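Vanhove to open second store in Erkside

ERKSIDE, 11 March 2019 -- Kitchenware retailer Vanhove will open its second store in April, on Femside Road. The shop will carry more than 300 items, including knives, pans and cutting boards.
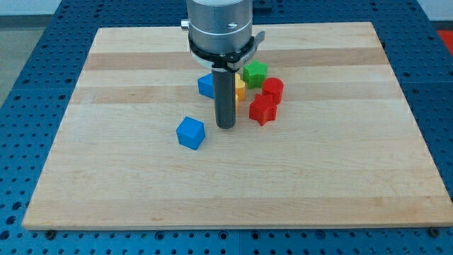 A maple cutting board on a blue workbench.

The new store covers 1,544 square feet and will be open six days a week -- it will close on Mondays. Knife sharpening will be offered at the counter.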